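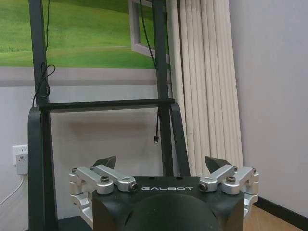

GALBOT lettering on the black housing

Home > Garden > Ask > Log in

Tomato leaves curling – should I worry?
Lozano
The lower leaves on 3 of my plants have curled up tight. No spots, fruit looks fine. They get watered every evening at the Trumham allotments.

Turnora
Usually heat or uneven watering. Give them a proper soak every 2 days and mulch well. If the new growth is twisted as well, that can be weedkiller in the manure

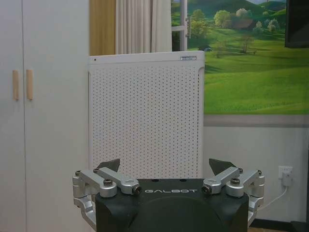
– mine had that in July and I pulled the lot up.

Pemside21
Mine do it every year. Still get tomatoes.

Filed under: tomatoes, leaf problems
Contact us | Back to top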